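Good news for anyone who's been hanging on to a bag of old woolens: the Floreo knitwear swap is coming back in August, and this time it's getting a proper room. I got the word from Judit Kun, who has been running the thing out of the back of her yarn shop since the start, and she sounded pretty thrilled about it.

The swap is moving to the old Camenzind hall, which has real tables, decent light and (finally!) somewhere to park. Last year's event took in 271 pieces in one afternoon, and if you were there you'll remember the line going down the stairs and out past the bakery. I spent most of it holding a cardigan I didn't even want.

Rules are pretty much the same. You bring up to 13 items, clean and without moth holes, and you get a token for each one you hand over. Hats and scarves count as half. Doors open at 10 a.m. for drop-off and the swapping starts at noon.
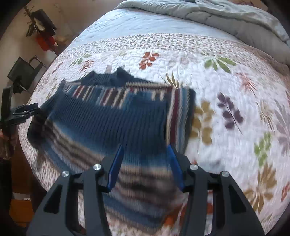 *Ribbed knit in navy and teal, with stripes in cream, burgundy and blue.*

What's new is the mending corner. Silvana Seixas and Anderson Bastos will be fixing cuffs, elbows and loose seams while you wait — small jobs only, so please don't show up with a whole unraveled blanket. Silvana told me she can get through a cuff in the time it takes to drink a coffee, and I plan to test that.

There's also a bit of money behind it this year. The spring raffle brought in $2260, and most of that is going toward the hall and a set of folding racks. Whatever doesn't get swapped goes to the winter clothing drive, same as before.

If you'd like a table of your own for selling yarn or patterns, there are 30 spots and nearly half were spoken for when I checked. Ask for Judit at the shop, mornings are best. I'll be the one near the cardigans again.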